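Chapter 6
Songs in Film: Placement, Release and Promotion

After working through this chapter you should be able to:
define a song sequence and separate it from underscore and source music;
describe the usual order in which a film's songs are released;
read a cue sheet and calculate the share of running time given to songs;
explain how rights in a recording differ from rights in a composition.

6.1 Introduction

A popular film is sold in parts before it is sold whole. The poster, the teaser, the trailer and the songs each reach the public on their own, often through different companies and under different contracts. Of these parts the song has the longest life. It may be heard weeks before the film opens and may still be played at weddings long after the film has left cinemas. Chapter 5 dealt with the trailer as an advertisement. The present chapter deals with the song, which is both an advertisement and a product with income of its own.

The chapter is limited to films in which songs are performed or mimed on screen. Films that use songs only over the titles are treated in Chapter 9.

6.2 Terms

A song sequence is a part of a film in which a song is heard in full or nearly in full and the picture is cut to it. The performers may sing in their own voices or move their lips to a recording made by a playback singer. Underscore is music that the audience hears and the characters do not. Source music comes from an object within the story, such as a radio or a band in a restaurant.

The three can overlap. A song may begin as source music in a café and continue as a full sequence after the story has moved to a hillside. For the purposes of the cue sheet, such a piece is entered twice, once under each heading, with the time of the change noted.

A dance number is a song sequence in which the dancing is the main matter and the plot is suspended or nearly so. Its lead dancer is often a guest who has no other part in the film. The removal of such a number seldom damages the story, and for this reason it is the first item to be shortened when a film is sold to television.

6.3 The order of release

Most distributors follow a fixed order. The fastest song is released first, since it has to draw attention to a film that few people have heard of. The love song follows. A slow or sad song is held until close to the opening, or is kept back entirely if its words give away the plot. The complete album appears last.

Each song is normally issued in two forms. The audio track goes to radio and streaming services. The video is a shortened cut of the sequence, or a lyric video if the sequence has not been finished. The video cut must agree with the certificate given to the film, and any shot absent from the certified print must be cleared separately.

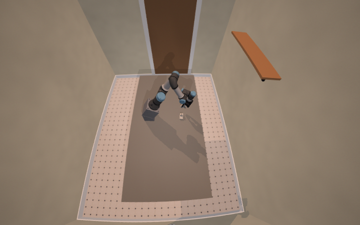
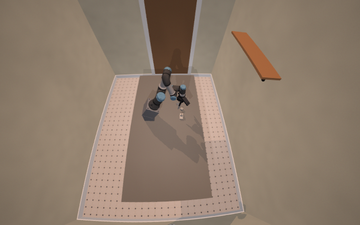 Figure 6.1 Two computer-rendered views of a robot arm in a room.

6.4 Case: the Livent release

Livent is a romantic comedy produced by Vuvik and distributed by Plidov. The music was licensed to the label Yen before shooting began. The running time of the film is 838 seconds longer in the cinema version than in the television version, and the whole of the difference is made up of song sequences and the short scenes leading into them.

The album contains 14 tracks. This figure overstates the amount of new music. Several tracks are remixes, instrumental versions or short reprises, and they share a composition with another track on the album. A student preparing a rights table should therefore list compositions in the first column and recordings in the second, and should not assume that the columns will be of equal length.

Yen released the main dance number in April, ahead of the trailer. Plidov had asked for the trailer to go first. Under the licence the choice of date lay with the label, and the distributor had only a right to be consulted. The video was edited from rehearsal shots and the finished sequence. The credits named the composer, the lyricist, the playback singer and the choreographer, but left out the arranger, whose name was added later in the written notes beneath the video.

The case raises two points to which the chapter returns. The first is control over the timetable where the label and the distributor have different interests (Section 6.7). The second is the status of contributors who are not authors of the composition but whose work can be heard in the recording (Section 6.8).

6.5 The cue sheet

The cue sheet is the basic record of music in a film. It gives, for every piece, the title, the writers, the publisher, the type of use and the duration in minutes and seconds. Durations are taken from the final mix and not from the album, as the two nearly always differ. An album track may carry a verse that was cut from the picture, while the picture may carry a spoken passage or a repeated chorus that the album leaves out.

The song share of a film is found by adding the durations of all song sequences and dividing the total by the running time, end credits excluded. Where the song continues over dialogue, the full duration is counted. Reprises are counted if the words are sung and left out if only the melody is played.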